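Oiling and Waxing a Solid Wood Table

Last revised Tue 23 June

The method below is for solid hardwood and softwood tabletops that have previously been oiled, or that have been stripped back to bare timber. It isn't suitable for veneer thinner than 1 mm, or for tops with a sound varnish or lacquer. To check for varnish, put a drop of water on an inconspicuous area and leave it for ten minutes. If the wood darkens under the drop, the surface is open and will take oil.

What you need

Hardwax oil, satin (we use Prollent 300)
Abrasive paper in 120, 180 and 240 grit
A cork sanding block
White spirit
Lint-free cotton cloths
A white nylon pad
Nitrile gloves
A lidded metal tin filled with water, for used cloths

Room conditions

Work between 15 and 25 degrees, with a window open. Oil applied below 12 degrees stays tacky for days. The table can be treated where it stands, provided the floor is covered and there is room to walk round all four sides. Take everything off the top, including felt pads and mats. 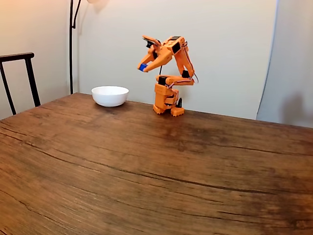
A large wooden table set against a plain off-white wall.

Step 1: Clean

Wipe the whole top with white spirit, changing the cloth as soon as it discolours. Old wax comes away as a grey smear. Repeat until the cloth stays clean, then leave the top for one hour. Silicone polish needs a dedicated remover (Nanoston or similar) before the white spirit, otherwise the oil will draw back into small craters.

Step 2: Sand

Start at 120 grit only if there are rings or scratches. For a table in fair condition, begin at 180 and finish at 240. Keep the block flat and work along the grain in overlapping strokes. Do not go finer than 240, as a polished surface takes up less oil. Vacuum with a brush head, then wipe once with a dry cloth.

Step 3: Deal with cracks

Hairline cracks along the grain can be left alone. They open and close with the seasons, and hard filler will work loose. Vacuum dust out of them with a crevice tool and pick out any old wax with a wooden cocktail stick.

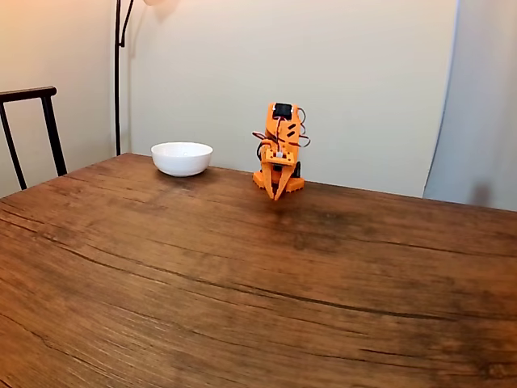

Cracks wide enough to hold crumbs can be filled with soft wax, chosen to match the darkest streak in the timber and not the general colour. Carry this out after the final coat of oil has hardened. Bouchard wax sticks in shade 43 suit most mid-brown timbers; shade 97 is closer to old oak.

Step 4: First coat

Stir the oil; do not shake it. Spread a thin film with the nylon pad, working along the grain in strips as wide as your forearm is long. After 15 minutes remove all surplus with a clean cloth. End grain may need a second wipe of oil while still wet.

Step 5: Second coat

Wait 12 hours. Rub down lightly by hand with used 240 paper, remove the dust and repeat Step 4 with half the quantity.

Used cloths can catch fire on their own. Put them in the water tin straight after use.

Curing and upkeep

Light use is possible after 24 hours. Keep water and hot dishes off the top for seven days. Tables in daily use need one thin maintenance coat a year, ideally in September before the heating goes on.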